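Ticket: hex keys not returning to holder, bench 4
Status: open
Reported by: Ilir Kolev

T-handle keys are being left on the table at the end of the shift.
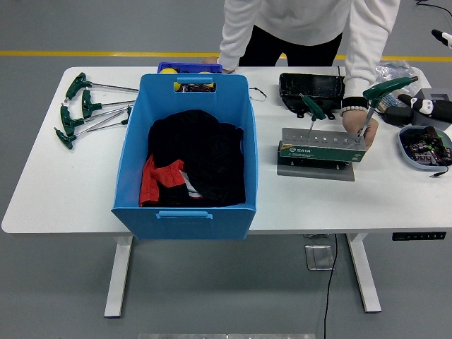
Sunday: sorted the keys by size and put each in its matching hole. Two of the smaller ones bind almost 20 mm down. Cleaned the holes, no change.

Clothing bin to go back on the shelf before the next check.

Next step: measure both shafts and ask Plavport for a replacement holder if they are within size.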